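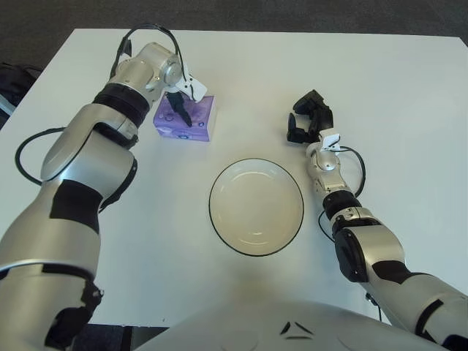 Teaching a Two-Armed Robot to Clear a Table
Final report, Jirnetti Lab practicum
Mikkel Egilsson and Justine Holub

1. What we set out to do

The proposal we handed in said the robot would learn to set and clear a table for four. By August it said "table items." The final version concerns one plate and one tissue box, and we are at peace with that.

The task: move the tissue box away from the plate with the left arm, then pick up the plate by its rim with the right. One of us drove both arms remotely while the other reset the table and offered criticism.

2. Collecting demonstrations

We recorded 52 demonstrations, adding up to 1568 seconds of arm motion. That sounds like very little until you have been the one driving. Justine did most of the good ones. Mikkel did most of the ones labeled "hesitant" in our notes, a category we had to invent in the first hour.

The tissue box was the easy object on paper. It is light, so a finger coming down on top of it a little off center tends to tip it over, and a finger pressing too hard leaves a dent. We went through 3 boxes. The plate never broke, but its rim sits so close to the tabletop that getting fingers under it took practice. Our best trick was to drag the plate to the table edge first, which our advisor called "what a cat would do."

We also learned that the robot copies everything. Early on, Mikkel had a habit of stopping above the box to think. The trained policy stops above the box too, for just as long, with no sign of thinking.

3. Results

We trained 3 versions. The first used every demonstration and was bad at both objects. The second dropped the hesitant ones and moved the box well, then waved at the plate. The third kept only runs where the plate went to the edge first, and it finished the whole task often enough that we stopped touching it before the demo at Jusdale.

4. Things to fix

The right hand opens too early on the way to the plate. A white plate on a white table was a poor choice, and we own a blue one.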